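Search this site Go

Leave the bench alone

Wrote most of this standing up, so forgive the state of it. Deadline for the Kurndale newsletter is tonight and I've had this argument three times since February and I'd like to have it once, in print, and be done.

The argument is about flat surfaces. Mine, yours, the one at the hall. Whether a clear one is a finished thing or whether it's waiting for something to be put on it. My sister-in-law Wilma Tosh is in the second camp. Fruit bowl, mail rack, a little dish for keys, a candle nobody lights. She calls it making the place look lived in. I call it losing the bench.
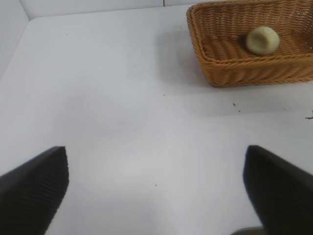

Because it never stops at the fruit bowl, does it. The bowl gets a battery in it. Then a school note, a texta with no lid, the Allen key from the bookshelf. By the end of the week you're making sandwiches on a patch the size of a paperback. I grew up in a house in Daltholm where we ate tea on our laps for 12 years, and there was a perfectly good table in the next room. You couldn't see it. You could see what was on it.

So my position, for the record. One surface in every house stays bare. White if you can manage it, becuase white tells on you. Timber hides crumbs, stone hides everything, and that speckled laminate they put in all the units on Ogilvie Street could hide a dropped roast. White gives you nothing. Wipe it at night and you know.

And one basket. I'll come to the basket.
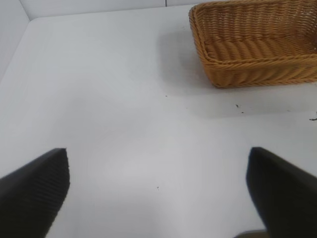 The usual complaint is that it's cold. Brock Hawthorne from two doors up told me my kitchen looked like a dentist's. Fair enough, Brock, but I can roll pastry at no notice, and when his daughter needed somewhere to cut out a dress pattern they came to mine with the pins already in their mouths. A bare table gets used for more in a month than a decorated one does all year. Jigsaws. Tax. A bike wheel once, on newspaper. The decorated one gets dusted.

Also the money. I saw a "countertop styling set" in a shop in Molholm for $91. Tray, two jars, a string of wooden beads. Beads! For what. You'd have to move them to butter toast.
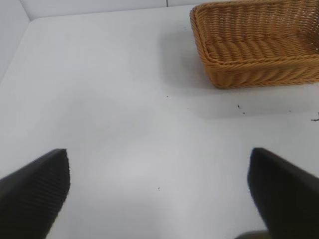 The basket, then. People think the clear-bench crowd want no containers at all and that's wrong, you need one, and you need it to be a basket and not a drawer. A drawer shuts, so you forget. What you want is open at the top, rectangular so it sits square and doesn't roll about pretending to be rustic, with a good thick rim you can grab one-handed. Woven, a warm tan sort of colour, so the white isn't so severe and Brock can calm down. And most important, nothing in it. An empty basket is the whole trick. Stuff lands there during the day, fine, let it, and before bed you carry it round the house and give everything back. If it's full for a second night you own too much or you live with teenagers.

Wilma says an empty basket is just another ornament. We had words. She has 14 cushions on a bed for two people so I'm not taking notes.

I do grant her one thing. Bare takes work, more than she thinks and more then I let on. There's the wipe, and the second wipe when the light comes in low and shows you what the first one left.

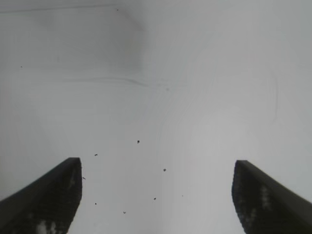
Marks don't worry me though. A table that gets worked on will get marked, and I'd sooner a faint scuff than a runner laid over the top to protect it from ever being touched. Bicarb on a damp cloth, go gently, whatever's left after that has earned its spot.

Try it for a month. One surface, one basket, everything else goes somewhere with a door. Put the fruit in the fridge if you have to, apples like it in there. Letters to the usual box by 8 on Friday, and Wilma, keep it under a page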